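Reactive glaze

Reactive glaze is a trade name for a family of ceramic finishes in which the color is meant to vary across a single piece and from one piece to the next. It is found mostly on stoneware tableware: bowls, mugs, dinner plates and serving dishes. Typical signs are a speckled or clouded interior, a rim that breaks to brown, and a darker line where the glaze runs thick near the foot. The term is used very loosely. In shops it covers studio pottery fired in a kiln the size of a closet, and it also covers factory bowls made by the thousand.

Terminology

Strictly speaking, every glaze reacts. A glaze is a coat of powdered glass-forming material that melts in the kiln and bonds to the clay under it, and that can't happen without some chemical change. What the label is supposed to mean is that two or more glaze layers, or a glaze and the metal oxides in it, interact enough during firing to give an uneven result. Iron gives browns and rusts. Copper gives greens and, in a smoky kiln, reds. Cobalt gives blue. Titanium and rutile break up an even surface into streaks and clouds.

Retailers also use "artisan glaze," "kiln glaze" and "natural glaze" for the same goods. None of these has an agreed definition, and "natural" in particular tells the buyer nothing, as the oxides in a matte white cafeteria plate are no less natural than those in a teal bowl.

Claims of uniqueness

The usual sales line is that no two pieces are alike. Rosemarie Sperling, who wrote a column on household china under the heading Buneck, tested this in the simplest way she could. She bought 60 bowls of one pattern from the importer Trurelby and laid them out on a gymnasium floor. In her account, 19 could be told from the rest at arm's length. The others differed only in where the specks fell, "in the sense that two slices of the same salami differ."

Her test has been criticized, with some reason. All the bowls came from one shipment, and a factory that controls its kilns well will turn out closer matches than one that doesn't. Frauke Reinholz, a glaze technician at the Bandine works, replied that large buyers reject pieces that stray too far from the approved sample. A supermarket chain wants variation, she wrote, but it wants the same variation every time. That is probably a fairer description of the product than anything printed on the box.

Comparison with printed decoration

Reactive pieces are often set against decorated ware, where lettering, bands or emblems are put on deliberately, commonly as a transfer (also called a decal). The two turn up together on many tables. A plate with a white center and a lettered border shows any slip in the decoration at once: a crooked letter or a gap between repeats can't be passed off as character. A speckled bowl is far more forgiving, which may explain some of its popularity with manufacturers.
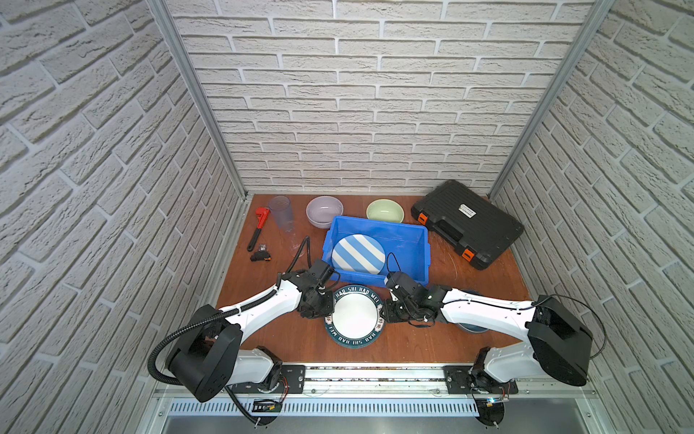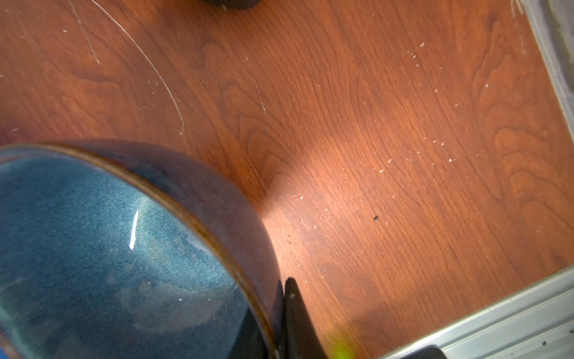

Round plate with a white center and a lettered teal rim (first); bowl with a speckled teal interior and glossy brown rim (second).

Collectors sometimes rank printed ware below reactive ware on the grounds that printing is mechanical. The argument is weak. Much reactive glaze is sprayed on by machine, with a second color added at the rim by a spinning wheel or a timed dip, and the speckle itself can be bought ready-mixed. The Buschmann catalog once listed 398 glaze powders, a good many of them sold with the speckle already in. There is nothing wrong with this, but it does make the handmade look a poor guide to how a thing was made.

Rims

A brown rim on a blue or green bowl has two possible causes. In the first, the main glaze pulls away from the edge as it melts, leaving a thin layer through which the iron in the clay or an undercoat shows. Potters call this breaking. In the second, a separate brown glaze is simply applied to the rim. Sellers tend to describe the first even where the second is more likely. A rim of very even width, with a clean lower border, suggests a separate application. A rim that widens and narrows, with some of the inner color straying into it, suggests breaking. Neither sign is proof, and a photograph is seldom enough to decide the question.

Durability and care

Advice on care is inconsistent. Some makers call their reactive ware dishwasher safe, others recommend hand washing, and a few print both on different parts of the same carton. A well-fitted, fully melted glaze should stand up to ordinary washing whatever its color. Trouble comes with matte and satin surfaces, which show gray lines from cutlery. These lines are usually metal left behind by the knife or fork — not cuts in the glaze — and a mild abrasive cleaner takes most of them off.

Crazing, a net of fine cracks in the glaze, is a different matter. It means the glaze and the clay shrank by different amounts. Sellers have been known to list it as a feature. On a vase it may be one. On a soup bowl it lets liquid reach the body, which can then stain or smell, and with porous clay the bowl may get very hot in a microwave oven.

The claim that reactive glazes are "100 percent food safe" should be read with care. Safety depends on the recipe and the firing, and is checked by leach testing for metals such as lead and cadmium. The look of the surface says nothing either way. An old or unmarked piece with a strong color is best kept for dry food unless it has been tested.

Replacement

Matching a broken piece is harder than with plain white ware. Glaze batches change, and a pattern may keep its name after the recipe has been altered. Buyers who want a set that looks like a set are commonly told to order a couple of extra bowls at the start. Sperling thought this advice suited the shop better than the customer, though she admitted to having followed it herself.

See also: Celadon; Crazing; Salt glaze; Stoneware; Transferware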